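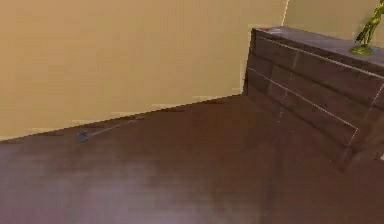 Talebi home simulator with the Dellia room pack: long-term review

Rating: 2 out of 5 for floor-level work, higher for everything else

I bought Talebi to test navigation for a small household carrier we build in Pikville. The carrier is a low tray on a Nunik drive base. It takes laundry, groceries and medicine boxes from one end of an apartment to the other, and most of the people who use it don't walk well. If it knocks something over or stops across a doorway, the person it is supposed to help may not be able to step around it. That is the use I'm reviewing for. Someone training an arm to pick things off a counter will have different priorities and should read this with that in mind.

Talebi is the simulator. Dellia is a paid add-on with furnished rooms. The image at the top of the page comes from a Dellia living room, near a wall corner, with the cabinet and the figurine on it to the right.

Setup

Installation went fine. The installer found the graphics driver, asked where to put the scene files and finished without errors. The Dellia pack is a separate download and has to be unpacked by hand into the scene folder. The manual gives the wrong folder name for this. The right one is in the release notes.

Importing our carrier took most of an afternoon. The Nunik base came in from its standard model file with the wheels in the right place and the mass wrong. I corrected the mass by hand. The tray and the front bumper had to be added as separate parts, and the bumper contact sensor needed a short script. The script examples in the manual work if you copy them exactly.

Rendering

The rooms look good enough for the purpose. Wood floors have a soft sheen, and that matters to us because a real depth camera gets confused by reflections and I wanted the simulated one to get confused too. Shadows are soft. The line where the wall meets the floor comes out slightly jagged on the medium quality setting. Our edge detector picked that up as texture at first. Moving to the high setting didn't change our detector's results much, so I went back to medium for speed.

Dark furniture on a dark floor is hard to separate near the base. Real apartments have the same problem, and I was glad to have it in the test rooms.

Small objects are the weak point for looks. In the living room above, there's a compact dark gray object near the foot of the left wall and a thin grayish line running off from it to the right. I have looked at that line many times and from the image I still couldn't say for certain whether it's a cord or a streak of shadow. The scene's object list was no help, as it groups everything under a certain size as "clutter" with no individual names.

What went wrong

We ran the carrier through 2,000 trips in the Dellia rooms before putting it on a real floor. The trips were started from random points with random goals, and a trip counted as failed if the bumper touched anything or the carrier didn't arrive. The failure rate was low, and nearly all the failures were tight turns at table legs. I tuned the turns, reran the set and was satisfied with it.

On a Saturday we took the carrier to a furnished test apartment. It was told to cross the living room along the wall. It drove over a lamp cord lying on the floor, the cord got around a drive wheel, and the base kept turning. The lamp came off its side table. The carrier dragged it until the plug pulled out of the outlet, and then it carried on toward its goal with the lamp behind it. It reported the trip as a success.

The lamp was broken. The apartment was ours for the day and the only person in the room was me, standing well back. In a customer's home there could have been someone in the chair next to that table.

There were faults on our side. The wheel motors had a current limit, but it was set for climbing carpet edges and was too generous to trip on a cord. The software checked for arrival and checked for bumper contact and checked nothing in between. I've listed what we changed further down.

The rest of it was the simulator. I went back to Talebi, turned on the collision view and drove the simulated carrier at small floor items by hand. It went through them. Anything in the clutter group is drawn by the renderer and seen by the camera, but it has no collision shape at all. The wheels don't bump, the bumper doesn't register, and the current draw stays flat. Our carrier had been driving through floor clutter the whole time and getting full marks for it.

I then picked out the trips whose recorded path crossed a clutter item. There were around 100 of them, every one marked as a success.

How the vendor handled it

I reported it through the support form with the scene file and a log. The first reply said clutter items are "visual only by design" to keep the physics fast. That is a reasonable choice for some users, but I couldn't find it in the manual, the product page or the Dellia license sheet. The second reply pointed me to a setting called full contact. It's in the physics menu under a submenu for soft materials, and it is off by default.

I asked for a warning at startup when the setting is off and the scene contains clutter. They said they would consider it. As of this writing there's no warning.

Full contact, tested

With full contact on, solid clutter works. The carrier bumps against small hard objects, climbs over the lowest ones and tips a little when one wheel goes up. The motor current rises when it should. Simulation speed drops a lot, to the point where a batch that used to finish over lunch now runs overnight.

Cords are still not handled properly. With the setting on, a cord becomes a thin rigid strip stuck to the floor. The wheel rides over it. It can't wrap, pull tight or drag anything down from a table. So the exact failure we had can't be reproduced in Talebi, with or without the setting. If cords matter to you, you'll need a real cord on a real floor.

There is one more thing to check. Changing the quality preset turns full contact off again without saying so. I lost a night's batch to that. I now write the value from the launch script every time and have the script read it back before the first trip.

What we changed on the carrier

The current limit now depends on what the floor camera sees. On flat floor it's low, and it goes up only when the carrier has recognized a carpet edge.

The base stops if wheel rotation and actual travel disagree for more than a moment. It doesn't try to free itself. It stops, cuts drive power and sounds the beeper until someone presses the button on the tray.

Thin dark or gray lines on the floor are treated as cords until shown otherwise. This makes the carrier shy of shadows, and it takes odd detours in late afternoon light. I can live with that.

Every release gets a session on the real floor with extension cords, a phone charger, a bathrobe belt and a window blind string before it goes to anyone. A weight on the far end of each cord stands in for the lamp.

What I like

The lighting controls are good. You can move the sun through a day and rerun the same trip, and that is how I found the afternoon detours. Logs are plain text and easy to search. Replay from a log is exact, which saved me a great deal of time when I was going back through the old trips. The program crashed on me only when I asked for too many cameras at once.

The Dellia rooms are also furnished more like homes than like showrooms. Cabinets sit where they make corners awkward, and there are ornaments on top of things.

What I don't like

The default physics setting hides a whole class of failures, and the manual doesn't mention it. The object list lumps small items together, so you can't search for cords or tell what you're looking at. The preset bug should have been caught. Support is polite and slow.

Who should buy it

For arm work at table height, or for path planning around furniture, Talebi is worth the price, and Dellia is a decent pack to go with it. For anything with wheels on a floor where people live, turn on full contact first, open the collision view, and drive into every small thing in the room by hand before you trust a score. Trips we logged with the setting off have been deleted from our safety file, and the replacement batch is still running.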